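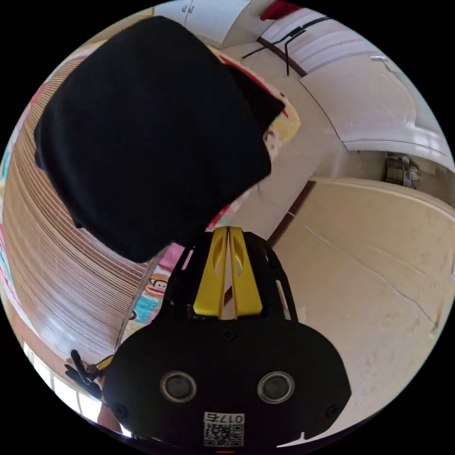 Pusodlow: A Novel of the River Trade

Elisa Testa

Hardback, second printing
Published by Gilby
Language: English
Translation: none (written in English)
Category: historical fiction
Series: The Lodhi Books, volume one
Status: in stock
Page last revised: July 11, 2023

Summary

Pusodlow is a river port that lives on grain, hides and toll money. In the spring of the novel the toll house burns, the account books are lost, and the collector's widow is asked to rebuild the record from memory before the lord's auditor arrives. She remembers more than several of the merchants would like. The book follows her through a single trading season, with a second thread set a generation earlier on the same quay.

The town is invented. Its customs, weights and legal procedures are drawn from several inland ports of the late medieval period and were combined by the author. Readers who want to know which parts rest on documents should turn to the author's note at the back, where each chapter is dealt with in order. The note discusses the ending and should be left until last.

About the second printing

The first printing was 2000 copies and is sold out. The second is 3000 copies, from the same setting of type, with corrections. It is not a new edition and the page numbers match, so reading groups can mix the two without difficulty.

Changes made:

The map of the quays has been redrawn. In the first printing the dyers' wharf was placed downstream of the tannery, which contradicted the text of the flood chapter.

The family table now gives Marten's second wife. She had dropped out at proof stage.

A line missing from the foot of a page in the hearing chapter has been restored. The sentence as first printed ran straight from the clerk's question to the wrong man's answer.

Minor spelling corrections. "Wharfs" and "wharves" had both been used; the plural is now "wharves" throughout.

Owners of the first printing can ask for a correction slip with the new map and the missing line. Send a request through the contact form with a postal address. There is no charge.

Specification

Binding: sewn in sections, cloth over board, rounded spine
Jacket: printed paper, uncoated
Text paper: cream, acid-free
Endpapers: map of the town at the front, map of the river at the back
Ribbon marker: one
Type: set in a single old-style face, with the toll entries in italic
Illustrations: none apart from the maps and the family table
Extras: glossary, author's note, short reading list

The sewn binding allows the book to lie open after the first few chapters have been read. New copies are stiff. Open the book a few pages at a time from each end towards the middle and press lightly along the inner margin; do not bend the boards back on themselves. The cloth will mark if handled with damp hands, and the jacket is best kept on during reading.

Some copies show a faint ripple in the front endpaper where the map has been glued down. This comes from the grain of the map paper running across the book and is within tolerance. Copies with a torn hinge, a missing section or a section bound out of order will be replaced.

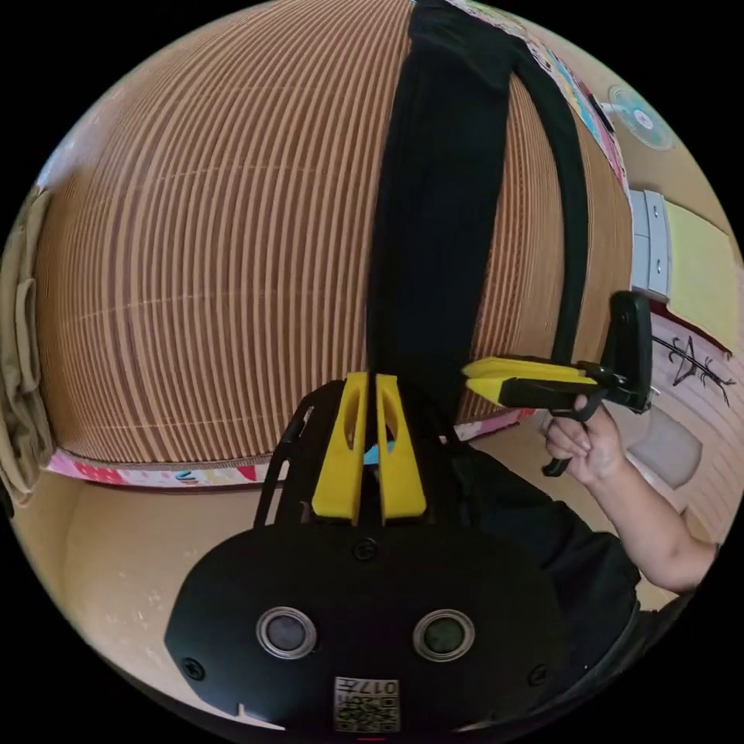 Replacement requests should quote the order number and state the fault in a sentence. Return of the faulty copy is needed only where a section is missing, as the binder asks to see these.

Reading order

The Lodhi Books share a river and a family name, and are otherwise separate. Pusodlow can be read alone. The second volume, Jondero, is set upriver some decades later and refers to the fire only once. A reader who starts with Jondero will learn the name of one survivor and nothing else of consequence. A third volume is being written and has no publication date.

Notes on the text

Dates in the novel are given by feast and season, as the characters would have given them. A table in the glossary sets the feasts against the modern calendar. The main thread begins in early spring and closes in August with the grain fleet.

Money is counted in a local penny. No modern equivalent is supplied. The author's note explains the relation between the penny, the quarter of grain and a day's hired labour, and that is enough to follow the quarrel over the toll.

Speech is in plain modern English. Trade words are used where no modern word would do — lastage, tron, stallage — and each is in the glossary. Legal formulas in the hearing chapter are adapted from printed court rolls and shortened.

The two threads are marked by their chapter heads. Chapters in the widow's year are numbered; those of the earlier generation carry a name only. The audio edition reads the heads aloud for this reason.

From the author

"I started with the account books and had no heroine for a long time. What I had was a list of boats and what each one paid. Then I came across a case in which a widow was made to swear to figures her husband had written, and I wanted to know how she could possibly have done it. Most of the first draft was me trying to do it myself, with a page of entries and the book shut. I was very bad at it. I gave her a better memory than mine and a reason to be careful with it." — Elisa Testa

Other formats

Paperback: same text as the second printing, smaller page, maps inside the book in place of the endpapers. Glued binding, no ribbon.

Ebook: reflowable text. The maps can be enlarged on most devices but are hard to read on small screens. A printable copy of each is available on request.

Audio: unabridged, single reader. The glossary is not recorded and is supplied as a separate document.

Large print: to order only.

Signed copies

A signed copy may be chosen at checkout. The author signs on the title page. Dedications are limited to a name; please type it exactly as it should be written, accents included. Dedicated copies cannot be returned unless faulty.

Delivery

Orders are packed in a close-fitting card wrap with turned corners. Unsigned copies leave on the next working day. Signed copies can take up to 18 working days, depending on when the author is next at the Gilby office. Overseas parcels may be held for customs charges, which are payable by the recipient.

Reading groups

Orders of 3 copies or more are sent as one parcel at a single postage charge. A sheet of discussion notes is included if asked for in the order comments. The notes cover the whole book, so whoever opens the parcel may wish to keep them back until the group has finished.

Trade orders

Booksellers should order through their usual wholesaler or write to Gilby direct. Stock is supplied firm sale or on return. Returned copies must be clean, unpriced and in their jackets.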